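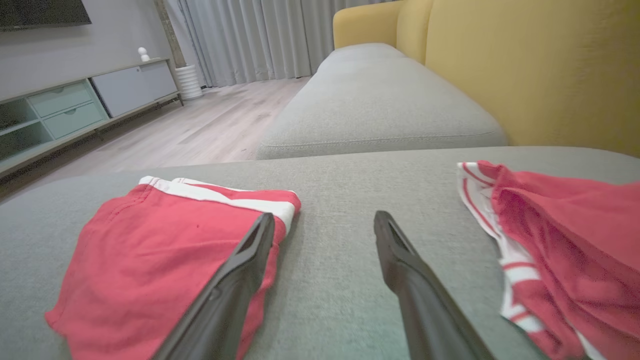 Red shorts with white trim, folded on the sofa cushion.

July update for the Fluteck Fund
By Svend Ingvarsson
Posted in: Grant Reports, Forgotten Fiction

Hi everyone at Fluteck! I owe you a proper account of where the Poltusard stories have gotten to, and I'm happy to say they've gotten pretty far. When I last wrote I was still trying to figure out which stories existed and which ones were just titles in old letters. I now have 18 that I can put in the book, all typed up, all checked once against the magazines they first ran in. A second check is underway and I'm a little past the midpoint.

The big find was in the Duman library, in a box of church bulletins (I was looking for an obituary). Tucked in the back was a run of the quarterly that printed Poltusard's early work, including "The Ferry Clerk," which I'd only ever seen mentioned in a review. It's terrific! It's also missing its last page, so I've written to two dealers and a college archive to see if anyone has a complete copy. If I can't find one, my plan is to print what we have with a note at the end, and I'd love to know how you feel about that.
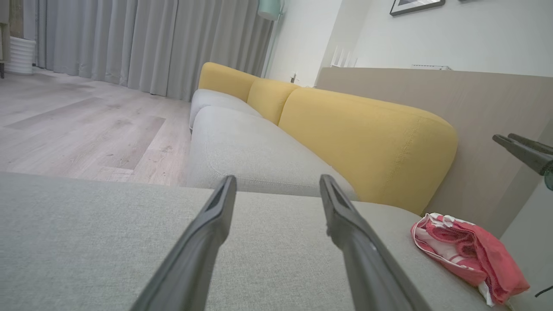
Permissions took longer than I told you they would. The niece who handles the estate has been lovely about it, but she wanted to read everything before signing, and she reads slowly and calls me after each one. I've learned more from those calls than from most of the archive boxes, to be fair. She signed in the spring, and Grukent Press has the paperwork.

Grukent is also set on the size of the thing. They'll do 200 hardcovers first and then a paperback, and they've asked me to cut my introduction, which had grown to almost the length of one of the stories. I've taken out the long part about the boarding house years and I'm moving it to the notes. The chronology is still a mess between the second novel and the move to Duman, where I have letters with no dates on them and a landlady who spelled the name three different ways.

Money: I've spent $1000 of the grant so far, nearly all of it on scans, copying fees and the bus to Duman. I had put down a chunk for a typist and ended up doing the typing myself in the evenings, so I'd like to shift that amount over to a proofreader if that's okay with you. Somebody other than me needs to look at these commas. Poltusard used very few of them and I keep adding them in without noticing.

Next up is finishing the second check, getting the introduction down to size, and picking a running order. Right now I'm leaning toward order of publication, though Grukent would like to open with "Winter Lodgers" and I can see why, it's the one people finish and then want to talk about. 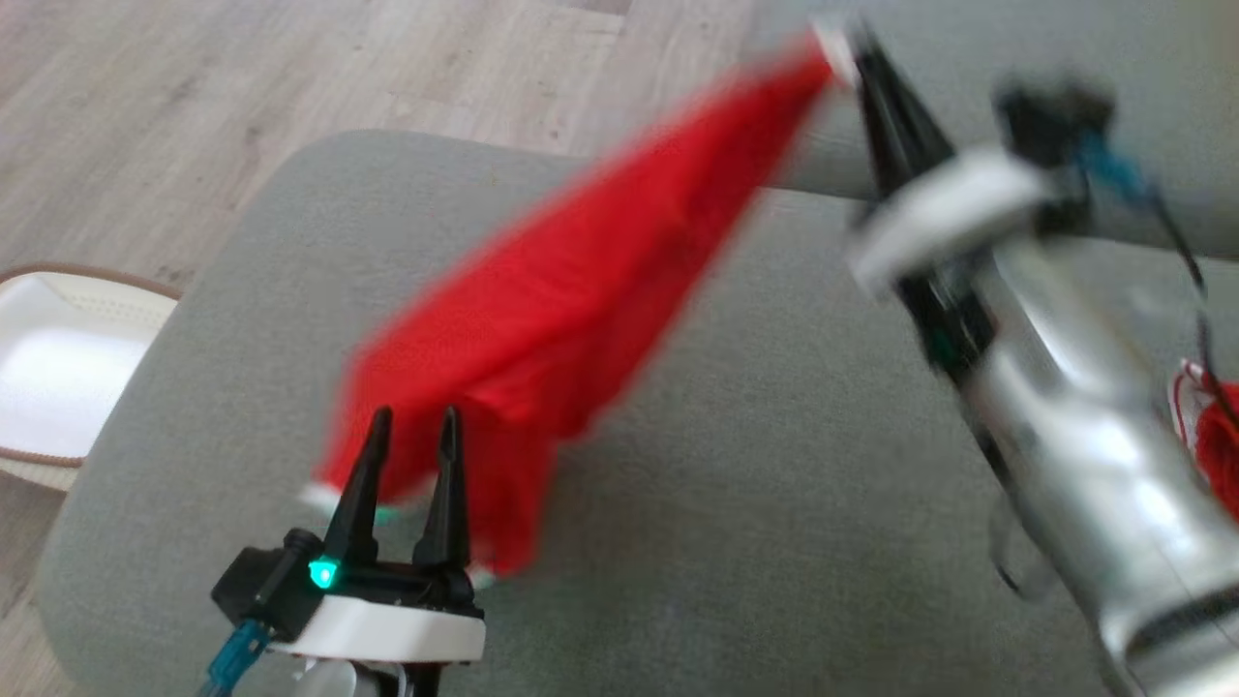

The Santa hat, pulled out long over the gray seat cushion.

I'll send sample pages as soon as the typesetter has them. Call any time, mornings are best!

Svend

3 comments | Share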